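작업실 바닥과 스테인리스 작업대 관리 요령

마지막 수정: 1월

에폭시 바닥과 스테인리스 상판은 튼튼하다는 이유로 오히려 방치되기 쉽습니다. 둘 다 표면이 매끈해서 물걸레 한 번이면 끝날 것 같지만, 바닥은 모래 알갱이에 긁히고 상판은 손자국이 겹겹이 남습니다. 작업실을 쓰면서 정착된 방법을 순서대로 적었습니다. 차고나 다용도실에 같은 바닥을 깐 집에서도 그대로 쓸 수 있습니다.

바닥 쓸기

물걸레부터 대지 않습니다. 마른 먼지를 먼저 걷어내야 하고, 빗자루보다는 넓은 극세사 밀대가 낫습니다. 뻣뻣한 솔은 미세한 흠집을 내고, 흠집에 때가 끼면 밝은 회색 바닥은 금방 칙칙해집니다. 밀대는 벽 쪽에서 출입구 쪽으로 한 방향으로만 밀고, 끝까지 민 다음 먼지를 쓰레받기에 담습니다. 왔다 갔다 하면 모래를 끌고 다니게 됩니다.

기둥 받침 둘레와 가구 발 주변은 밀대가 닿지 않습니다. 청소기에 틈새 노즐을 끼워 한 바퀴 돌리고, 받침 모서리의 경사면은 젖은 천으로 닦습니다. 기둥 보호대에 반사 무늬가 있으면 거친 수세미를 쓰지 말고 중성세제를 묻힌 부드러운 천으로 위에서 아래로 닦습니다.

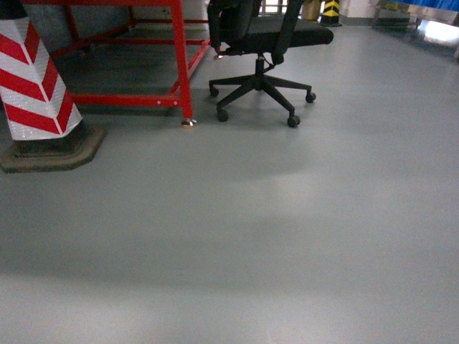

Ayana Shiferaw 님은 댓글에서 식초 물로 바닥을 닦아도 되느냐고 물으면서, 본인 집 차고는 한 해 동안 그렇게 닦았더니 광이 죽고 발자국이 더 잘 보이게 되었다고 했습니다. 중성세제로 바꾼 뒤로는 더 나빠지지 않지만 원래 광은 돌아오지 않았다고 합니다.

식초는 권하지 않습니다. 산성 세제를 되풀이해 쓰면 코팅 광택이 떨어집니다. 비누 성분이 많은 세제도 얇은 막을 남겨 바닥이 미끄러워집니다. 중성세제를 미지근한 물에 아주 연하게 풀고, 걸레는 물이 떨어지지 않을 만큼 꼭 짭니다. 닦은 자리는 맑은 물로 한 번 더 닦습니다. 창문을 열어 두면 30분 안에 마르는 편이고, 장마철에는 선풍기를 틉니다.

페인트나 접착제가 떨어졌을 때는 플라스틱 주걱으로 밀어냅니다. 쇠 주걱은 쓰지 않습니다. 안 떨어지면 따뜻한 물에 적신 천을 올려 두었다가 다시 밉니다. 아세톤은 코팅을 상하게 할 수 있으니 구석에 먼저 시험해 봅니다.

철제 탁자와 높이 조절 발

각관으로 짠 철제 탁자는 아래쪽 가로대에 먼지가 가장 많이 앉습니다. 눈에 안 띄는 높이라 건너뛰기 쉬운데, 바닥을 쓸기 전에 가로대부터 닦아야 일을 두 번 하지 않습니다. 볼트 머리 둘레는 헌 칫솔로 털어냅니다. 도장이 벗겨진 곳은 녹이 슬기 전에 사포로 가볍게 고르고 같은 색 보수용 페인트를 얇게 두 번 바릅니다.

높이 조절 발은 계절에 한 번 점검합니다. 탁자 귀퉁이를 눌러 보아 흔들리면 뜬 쪽 발을 돌려 바닥에 닿게 하고, 고정 너트가 있으면 마지막에 조입니다. 발 밑에 모래가 끼면 탁자를 조금만 밀어도 바닥에 둥근 자국이 생깁니다. 옮길 때는 끌지 말고 둘이서 듭니다. 발 아래에 까는 받침은 Trolten 펠트 패드를 쓰다가 고무로 바꿨는데, 어떤 고무는 코팅에 누런 얼룩을 남깁니다. 지금은 다시 펠트로 돌아왔고, 납작해지면 갈아 줍니다.

스테인리스 상판

손자국은 물로만 닦으면 번집니다. 기름기가 원인이라 중성세제를 한두 방울 푼 물로 먼저 닦고, 맑은 물로 헹군 뒤, 마른 극세사 천으로 바로 물기를 없앱니다. 저절로 마르게 두면 물방울 자국이 남습니다. 결이 보이는 상판은 결을 따라, 결이 없는 것은 긴 쪽 방향으로 닦습니다.

얼룩이 남았는지는 바로 위에서 보면 잘 모릅니다. 몸을 낮춰 조명이 비치는 쪽에서 비스듬히 보면 덜 닦인 자리가 어둡게 드러납니다. 상판 테두리와 기둥이 만나는 구석은 천을 손톱 끝에 감아 따로 닦습니다.

철 수세미와 염소계 표백제는 쓰지 않습니다. 철가루가 박히면 그 자리에서 녹이 올라옵니다. 이미 갈색 점이 생겼다면 베이킹소다를 물에 되직하게 개어 부드러운 천으로 문지르고 충분히 헹굽니다.
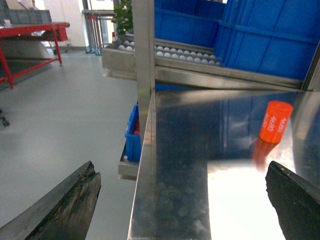 상판 위에 물건을 올려 두는 습관도 손을 봐야 합니다. 작은 부품은 쓰고 나면 곧바로 제 상자에 넣습니다. 하루만 미뤄도 비슷한 것끼리 섞이고, 닦을 때마다 이리저리 밀다가 상판을 긁습니다. 번호가 인쇄된 물건은 번호가 앞으로 오게 넣어야 꺼내 보지 않고도 찾을 수 있습니다.

플라스틱 상자는 위 선반에 쌓되 무거운 것을 아래에 둡니다. 손을 뻗어 내려야 하는 높이라면 두 단을 넘기지 않는 것이 좋습니다. 이름표는 상자 뚜껑 말고 앞면에 붙입니다. 뚜껑은 서로 바뀌기도 하고 쌓으면 보이지 않습니다. 종이 이름표 위에 투명 테이프를 덮으면 물걸레질에도 번지지 않습니다.

상자 안쪽은 반년에 한 번 비우고 씻습니다. 부스러기가 모서리에 굳어 있으면 따뜻한 물을 담아 두었다가 솔로 긁어내고, 거꾸로 세워 완전히 말린 다음 다시 채웁니다.

극세사 천은 바닥용과 상판용을 색으로 나눕니다. 섬유유연제를 넣고 빨면 물을 잘 빨아들이지 못하니 세제만 조금 넣습니다. 천은 한 장에 3000원 안쪽이면 충분하고, 가장자리가 뻣뻣해지면 바닥용으로 내려 씁니다.

문의: Momumcombe 살림 수첩 편집부, 사서함 114호
이 사이트는 이용 편의를 위해 쿠키를 사용합니다. 계속 이용하시면 쿠키 사용에 동의하는 것으로 봅니다.
© Momumcombe 살림 수첩. 무단 전재 금지. | 맨 위로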